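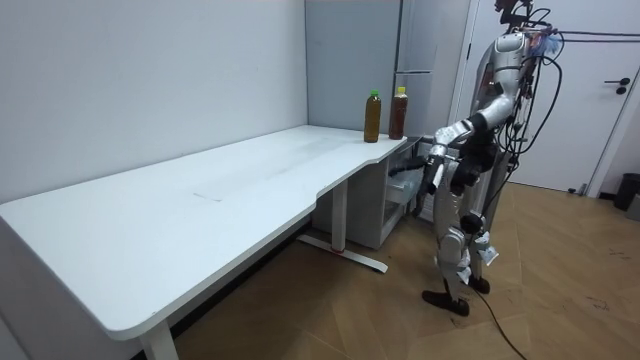
Two bottles of tea at the back of the white desk.

Ticket: Offline downloads disappear after library sync
Product: Casto desktop, with Ferri network player
Opened: 2/1/24
Status: Open, waiting on customer

Hi there, me again (I'm the one who wrote in last month about the album art). This one is a lot more annoying! I've been moving my CD collection over to Casto so I can finally put the discs in the attic, and I also pay for the streaming side, so I've got a big mixed library: my own ripped files plus albums I've saved from the Casto catalog. It comes to 4000 tracks, and 1000 of those are marked for offline listening because I spend a lot of time at a cabin near Pillholm where the signal is hopeless.

Here's what happens. I mark an album for offline, the little arrow goes solid, it plays fine with the wifi off. Great. Then I hook up to the Ferri in the living room, it does its library sync, and when I go back to the desktop app a bunch of the arrows have gone hollow again. The albums are still listed. They just want to download all over again.

What I've tried so far:

Signed out and back in. No change, except that it forgot my equalizer settings, thanks a lot.

Cleared the cache from the Storage page. Everything came back after an evening of downloading, and then the next sync with the Ferri knocked it out again.

Moved the offline folder from the external drive to the internal one. I really thought this would be it. Nope.

Updated the Ferri. It said it was already current, but I ran it anyway and let it restart.

Switched off "Match my files to catalog" and did a sync. Now this was interesting! My ripped albums kept their arrows, but the catalog ones still lost theirs. With matching turned back on, I lose both kinds.

Reply from Casto Support, Midbridge desk:

Thanks for all the detail, the matching test is especially useful. Could you tell us whether the Ferri is signed in with the same account as the desktop app, and how many devices show on your Devices page? Please also send the log from Help > Save Report right after a sync where downloads disappear.

My answer:

Same account on both, yes. The Devices page shows 3, which is the desktop, the Ferri and my old phone. I haven't used that phone since I traded it in, and I can't remove it. I click Remove, the page blinks, and the phone is still sitting there. Could that be it? The log is attached. I had a look myself and there's a line that says "offline allowance reassigned" over and over, right at the time of the sync. I don't know what it means but it doesn't sound friendly.
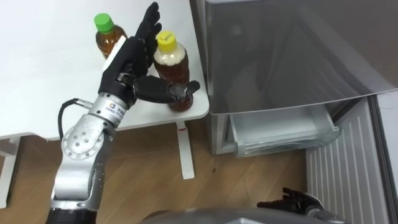
The bottle with the yellow cap, on the white table.

Reply from Casto Support, Midbridge desk:

That line is a good find. It means the account is handing the offline permission from one device to another. We've removed the old phone from our side. Please restart the desktop app, then download a small group of tracks as a test, run one sync, and let us know how many are still available offline. Please leave matching on while you do this.

My answer:

OK, did exactly that. The phone is gone from the page, hooray. I picked 100 tracks, a mix of ripped stuff and catalog stuff, downloaded the lot, turned matching on and synced with the Ferri. All of them kept their arrows! I turned off the wifi and played a few from each album and they were fine.

So I got brave and started the whole offline library again, and left it running overnight. In the morning everything was there. I synced. Most of it stayed, but two live albums went hollow, and both of those are ones where I own the CD and had also saved the catalog version. I checked a third album like that and it was OK, so I can't say it's every duplicate. I've got no idea what makes those two special, unless it's the track names (my rips have the city in brackets after every song, I was very thorough back then).

Reply from Casto Support, Midbridge desk:

Good progress. We'd like to keep the ticket open for the two live albums. Please rename the tracks on one of them so they match the catalog, leave the other as it is, and sync once more. A fresh report from Help > Save Report would help too.

My answer:

Will do, though it'll have to wait until I'm back from the cabin later in February. The downloads that did stick are coming with me. One more question while I've got you: is there any way to get my equalizer settings back, or do I have to do those by ear again?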